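September 8, 2019
Okar gripper kit, trial unit, day 2

Sunday, so the workshop is quiet and I could keep the table for myself. I continue with the loan kit from Fletent. The offer is 2,921 for the gripper with bracket, cable and one year of the support service. Caoimhe wants our opinion before she answers them.

Mounting. The bracket fits our arm with the screws from the bag. The manual shows the bracket turned the other way, I think it is the drawing of the older version. I lost almost an hour with this. Please write it on the first page if we keep the kit.

Software. The Juler plug-in found the gripper at the second start. At the first start it gave error 107, which is not in the list of errors. After I restarted the controller it did not come back. I sent the log to Fletent support. No answer expected before tomorrow.

Grip tests. Toy fruit on the mint plate, gray grid cloth under it, same as we used for the Keogh gripper, so the results can be compared. Closing force set to 600 in the plug-in. The unit is not written anywhere! Ursina, do you know if this is a raw value? With the plum and the watermelon the fingers close well, but when I come from the side the round shape rolls away a little. From above it is better.

The banana is the difficult one. It is smooth and curved, and it turns in the fingers when they hold it too far from the middle. I decided to do the handover test with it, so a person holds the upper part while the fingers are closed on it, and we feel how much it gives.

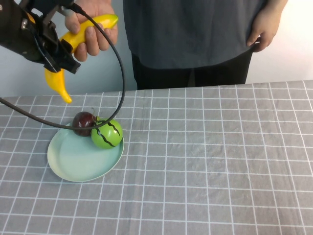
Handover test with banana. Gripper fingers and hand both on the piece, plum and watermelon on the plate. Note the cable.

The cable is my biggest complaint. It makes a wide loop over the table and comes close to the fruit. With the Keogh we had clips along the arm, in this kit there are no clips at all. I will ask if a shorter cable exists and what it costs.

Opinion until now: the fingers are good, the documents are weak. I would not sign before error 107 is explained. The loan ends in November, so there is time.

To do:
- repeat banana with lower force
- clips for cable, look in the drawer from the Keogh
- ask Ursina about the unit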